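Water Use in the Plellbridge Dorms: Final Report
Submitted 2018-11-30

Why we picked this

Plellbridge housing pays one flat water bill for Dorby Hall and Valderrama Hall, so no student ever sees what they use. We wanted to know if showers or laundry was the bigger share and whether a sign on the wall changes anything. Short answer: showers, and a little.

What we did

Read the meter in each basement every morning before 7 and wrote it on the sheet. Dorby got signs in all bathrooms. Valderrama got none, so that was our comparison. Both buildings are the same age and have the same shower heads (we checked, floor by floor). We also put out a paper survey, 300 copies, in the mailboxes. More than half came back, better than we expected.

The meters are Rekoteck dial meters and read in gallons. The Dorby one is behind the boiler and you need a flashlight. Two readings there were skipped when the basement was locked — we filled those in with the average of the day before and the day after. 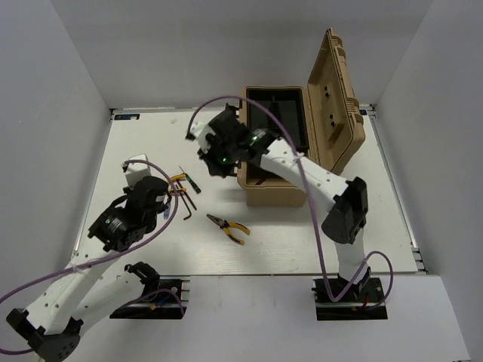
Laundry was harder. The machines don't have thier own meter, so we used the load counter on each washer and multiplied by the gallons per load in the manual. This assumes everybody runs a full cycle. Some people probably don't.

Results

Dorby before signs: 2230 gallons on a normal weekday. After signs: close to 2000. The drop was biggest in the first week and then it started creeping back up. Valderrama stayed flat the whole time, up a bit during the cold snap.

Weekends were a mess. Lots of people go home, and the ones who stay do all their laundry at once. We left weekends out of the main comparison and put them in the appendix.

Survey: most people guessed their shower was under ten minutes. The meter doesn't really agree with that, but we can't match a reading to a person so leave it there. Laundry guesses were closer.

Problems

No summer data. Housing gave us the July bill but the halls were mostly empty then, so it isn't usefull for this.

Signs were taken down on 3 floors and we put them back up late. Not sure how long they were missing.

Also the survey question about "long showers" never said what long means. Should have caught that before printing.

If we did it again

Start reading meters earlier in the semester, at least a month before any signs go up. Swap the buildings halfway so Valderrama gets the signs too. Ask housing for a sub-meter on the laundry room — they said maybe, depends on cost.

Appendix has the daily sheets and the survey form.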